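# Pricing for makers' co-op: flat commission or hourly floor?

**paterson_loom** wrote:

Our co-op has ten members and a shop unit at Bustholm with a shared workshop behind it. We take 30 per cent on everything sold through the shop. Members set their own prices. The rule was written when all of us were potters and the price of a mug was more or less agreed between us. We now have two weavers, a bookbinder, a basket maker and someone doing cast pewter, and the prices make no sense side by side.

The proposal on the table is an hourly floor. Each member logs time per piece, and the shelf price may not fall below materials plus hours at an agreed rate plus commission. Anyone below the floor has to raise the price or withdraw the piece. The argument for it is that hobby pricing by two members is undercutting the three who live off their work.

I'm a weaver and one of the three. I would still like to hear from anyone who has run this for a full year before I vote.

---

**Trosach_Bindery** wrote:

We ran it for four years and dropped it. Main problems:

- Time logs are unverifiable. Members wrote down whatever hours supported the price they already wanted.
- It penalises slow work. A beginner's bowl had a higher floor than an experienced turner's bowl, so the worse piece cost more.
- Batch work doesn't divide cleanly. If I sew one book it takes an afternoon. If I prepare sections for twelve, the time per book drops by more than half. Which figure goes in the log?

We replaced it with a minimum price per category, reviewed every October. It is cruder and it has caused fewer arguments.

---

**greenwood_ash** wrote:

Disagree with the second point. The beginner's bowl having a high floor is the floor doing its job. It tells the beginner that the bowl isn't ready for sale. If the shop is full of under-priced practice pieces, customers learn that a bowl costs 10 pounds, and they carry that figure to the next stall.

The third point is fair. Use batch time divided by the number of saleable pieces, rejects excluded.

---

**Trosach_Bindery** wrote:

Then you are using price as a quality filter, and you should have a selection panel and say so. We had a member whose work was very good and very slow. By your reading it wasn't ready for sale either.

---

**hirnex_user** wrote:

On logging: the studio I rent from uses Hirnex for bench bookings, and the export gives you hours per member per bench. It doesn't tell you what was made in those hours, but it puts a ceiling on the claim. If someone books six hours and logs nineteen, you can at least ask.

It won't help for anyone working at home.

---

**paterson_loom** wrote:

Six of us work at home, so that is out.

Some figures, as I should have given them at the start. Shop turnover in a decent month is a little over £1,000 per full-time member. A scarf of mine takes 4 hours on the loom once the warp is on. Winding and threading a warp for six scarves takes most of a day. I sell at £65. After commission I receive £45.50, less yarn. The member who weaves on Sundays and has a pension sells at £38. Hers are good scarves.

I don't want her out. I want her at £60. 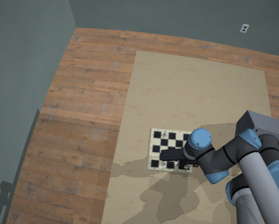 Agnes Crichton: have you asked her? I can see three posts about mechanisms and none about whether anyone has spoken to the member concerned. When we had the same thing with felted hats, the lady in question had assumed that a low price was a courtesy to the rest of us, as she didn't need the income. She moved hers up the same week. A floor voted through over her head would have lost us a member and a good teacher.

---

**paterson_loom** wrote:

No, I haven't asked her directly. It has been discussed at meetings in general terms with her present. I accept that this isn't the same.

---

**greenwood_ash** wrote:

Talking to her solves one case. The rule is needed for the next member and the one after that. Co-ops that rely on everyone being reasonable over a cup of tea do very well until somebody joins who isn't.

---

**Agnes Crichton** wrote:

Perhaps. But rules made with one person in mind tend to be shaped like that person. I would have the conversation first, wait a few months, and draft the rule when no particular scarf is under discussion.

---

**slipware_dan** wrote:

A practical point before this gets voted on. Read your governing document. Ours says that members are sole traders selling through the shop on sale or return. I was told when I joined that fixing a minimum price between independent sellers could be a competition law matter, even at our size. I don't know whether that is right and I am not a solicitor. Get proper advice before the word "minimum" goes into the minutes.

The way round it, as explained to me, was for the shop to buy outright and set its own retail price. We didn't do it. It needs working capital that we haven't got.

---

**Trosach_Bindery** wrote:

That came up with us as well. Our category figures are published as guidance and a member may ignore them. In practice two have, and both sell steadily. The shop has not suffered in any way I can measure.

The other change worth considering is the commission. A flat percentage takes very little from cheap work, which occupies the same shelf as dear work. We now charge a small monthly shelf rent plus 15 per cent. With rent to cover, people stop selling at pocket-money prices of their own accord. The sums for a £38 scarf look different when the first one each month goes on the shelf.

---

**greenwood_ash** wrote:

Shelf rent hits the full-timer with bulky stock hardest. My baskets fill a bay. A jeweller earning double needs a tray.

---

**Trosach_Bindery** wrote:

Ours is per member, all the same. The jeweller does gain from that. The basket maker gains more.

---

**greenwood_ash** wrote:

Per member I could live with. I had assumed per metre.

---

**hirnex_user** wrote:

Has anybody tried putting hours on the ticket? No floor, no guidance, only "woven by hand, 4 hours" next to the price. I saw it at a fair and the £60 pieces were shifting as well as the £40 ones. That was a single fair, so I wouldn't build a policy on it.

---

**slipware_dan** wrote:

Tried it with mugs. A thrown mug takes me a few minutes at the wheel, then turning, handling, drying, two firings and glazing. Whatever number I wrote on the ticket was either misleading or needed a paragraph. Customers did the division out loud in front of me. I took the tickets down after a month.

It may work better for textiles, where most of the time is visible in the cloth.

---

**paterson_loom** wrote:

Thank you all. I am going to ask for the hourly floor to be taken off the agenda for now and for shelf rent per member plus a lower commission to be costed instead. I'll run it against last year's sales for all ten of us, including at 15 and 20 per cent, and post the table with the names removed.

I will also speak to the other weaver before the meeting. We share a warping mill, so there will be an opportunity.

---

**greenwood_ash** wrote:

Include the quiet months in the table. January is where shelf rent will hurt, if it is going to.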